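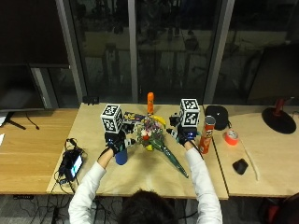 About Dranby

We teach people to teach robots, and we love doing it. Dranby started with one table, a bag of groceries and a lot of arguing about what a good demonstration looks like. We now have 13 people on staff, two teaching rooms and a set of house rules that has been rewritten 11 times (the current one is taped up by the door and already has pencil marks on it).

Most of our students come to us from warehouses, repair shops and community colleges. They already know how to handle things carefully. What they pick up with us is how to do it so the recording is worth keeping: start from the same position, move at a natural pace, finish the action, let go cleanly. It sounds simple, and then you try to pick up a bunch of flowers the same way twice!

What we mean by good practice

Our house rules fit on four pages. We keep them short so people will read them, and every new student reads them out loud with a partner in the first week.

Tracking markers are checked before each session and wiped if there's a smudge. Cables get a clear path, away from elbows and feet. Objects go back to their starting spots between takes, unless the plan calls for a change, and then the change is written down first. If a take goes wrong, it's labeled as wrong and kept in its own folder. We never quietly delete one. Some of our best lessons have come out of that folder, which held 537 takes when we last cleaned up the labels in April.

Cameras have rules of their own. A wide view of the table and a close view from the hand tool tell you very different things, so students learn to review both before they sign off on a task. 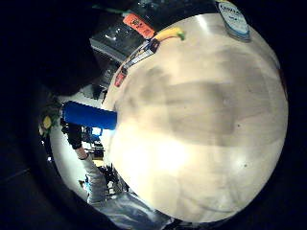 Reviewing is slow going at first. You sit with a partner, play the take, and each of you writes down what you think the hand was trying to do. When the two notes don't match, the take gets a second look — and often the written instructions do too. We're big believers in fixing the instructions first.

People come before recordings, always. Anyone in the room can call a stop, including visitors on their first day, and the person wearing the gear decides when it's time for a break. We ask before we record, and we explain where the recordings go and how long we keep them.

Where we work

Our main teaching room is at Dranby, and we run a sister program in Cabanatuan using the same rules, translated and improved by the team there (their section on labeling was so good that we took it for our own). The Fandov course is our short one, for people who want to try the work before signing up for a full term. The longer Dresavov course covers task planning, review and writing instructions other people can follow.

Visitors are welcome during open hours. Please wear closed shoes, tie back long hair and plan to stay for a whole session, including the reset at the end.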